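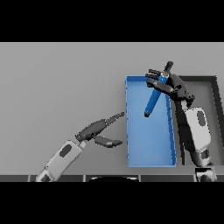

Atent community support
Ticket: labels go out of step with seed records part way through a long print
Status: solved
Opened: 20/07/2026
Product: Atent Catalogue, desktop version
Printer: Engebretsen label printer, roll fed

Hello! First of all, I love this program. We moved the whole Hulleck seed exchange over to it from a pile of spreadsheets and the search alone has changed my life (typing "climbing, purple pod, early" and getting a proper list back, wonderful). So please read this as a puzzle from a happy person.

We have 3,000 records, one per packet, and I print a label for each with variety name, year saved, donor code and a short sowing note. The first stretch is perfect. Then, from label 1,340 onwards, the variety name is right but the sowing note belongs to the record after it. A broad bean tells you to start it on a warm windowsill in spring with the tomatoes. Every label from there to the end of the roll is one note out.

What I've tried so far:

Restarted the program and the printer. Same.

Printed only records 1,340 to the end. The slip is there from the first label, so it doesn't look like a build-up over a long job.

Swapped the roll and ran the printer's own test page. Test page is lovely and crisp.

Printed to PDF. Same fault in the PDF! I was very pleased with this one, as it lets the poor printer off completely.

Opened the records on screen. All the notes are correct on screen. This is the bit I can't get my head round.

Sorted by donor code instead of variety and printed again. The slip starts at a different place, but it's the same record each time, a runner bean called Cotilska. Its own label has lost its sowing note and picked up the next one along.

So something about Cotilska. I've read that record up and down and it looks like all its neighbours. The note says "Sow direct after last frost. Tall, needs strong poles." Nothing exotic.

I'm on the label template that came with the program, with the font made a bit larger for our older members. The packets need to be ready for the swap in September, so there's time, but sticking them on is slow and I'd love to get going.
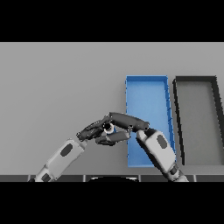 Atent desk: Thanks for such a tidy report, the PDF test saved us a step. We think the record has a stray line break in the sowing note. The screen view hides it, but the label template reads the notes as one long list and counts each line as a new entry. An empty first line would shift everything after it by one. Could you open Cotilska, click into the note, press Ctrl and Home and tell us whether the cursor goes to the first word or to a blank line above it?

Blank line above it! The note box is only one line high so it was scrolled out of sight. I dragged the corner to make it bigger and there it was. Deleted it, saved, printed to PDF, and all the beans are beans again. Fantastic.

But the slip has now moved further on, to a squash. Same cause, I've checked. Is there a way of finding them all in one go? I'm happy to do it by hand, though I'd need a lot of tea.

Atent desk: There is. Go to Tools, then Tidy Text, choose the sowing note field and tick "Remove blank lines at start and end". Leave the other boxes alone, especially "Join all lines", or any notes you laid out on purpose will run together. Make a backup first from the File menu.

Backup made, Tidy Text run. It found 12 records, the squash among them, and they were all typed in by the same donor on a tablet, so I think the tablet keyboard was adding a return when you moved between boxes. I've asked for commas and full stops only from now on!

Printed the full set to PDF and checked the last four labels against the screen, plus a good scatter through the middle. All correct. Then ran a short strip on the Engebretsen and those match too.

One small wish for a future version: could the label preview show a little warning when a note has a blank line in it? The preview is so handy otherwise and I'd have caught this straight away.

Atent desk: Added to the request list. We've also changed the help page for label templates to mention blank lines. Marking as solved. If the slip comes back after your next import, reply here and the ticket will reopen.

Thank you, that's brilliant. Off to load a new roll.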